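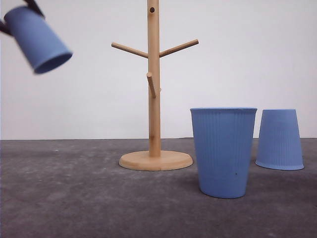
Cups, and who hangs them

12/17/18

I have worked in the packing room at Bunau for long enough to have opinions about mug trees. We send out gift sets: one tree, matching cups, a box that never quite closes. Since October part of the job has belonged to Ralteo, which is the name on the paperwork for the arm. In the room it is called other things.

What Ralteo is learning, at a bench of its own, is to take a blue cup and put it on a wooden peg. Some of the cups start the right way up and some start upside down, as they do in life, and it has to cope with both. I can do this while arguing about the radio. The arm does it in total silence with two black fingers, and when it swings a cup through the air, mouth to the floor, I still put my hand out to catch it. I'm over by the tape gun, so I don't know what good I think that would do.

We were told it would "free us up". I was freed up on the second morning and spent it filling in a form, one line per cup, saying whether the arm had hung it, dropped it or had a think and gone home. The form had room for 170 lines. By dinner time I missed the pegs, which I had complained about for years.

To be fair to it, my wrists are better. An order of 300 sets used to mean a week of opening jars with my teeth. The firm that put it in, Brando, also sent us a training booklet of 26 pages, 2 of which are about cups. The rest is about where not to stand.

The odd part is how we've changed round it. We talk more quietly near the bench. We line the cups up nicely for it, which we never did for each other. Somebody said "bless" the other day when it went for a peg, and the whole room looked up.

They've had one at the Rivera site for longer, and the word from there is that the hanging jobs went and checking jobs came in, same money, more sitting down. I've asked whether that's the plan for us and been promised a meeting. In the meantime I've put my name down for the checking course. It clashes with the Christmas lunch.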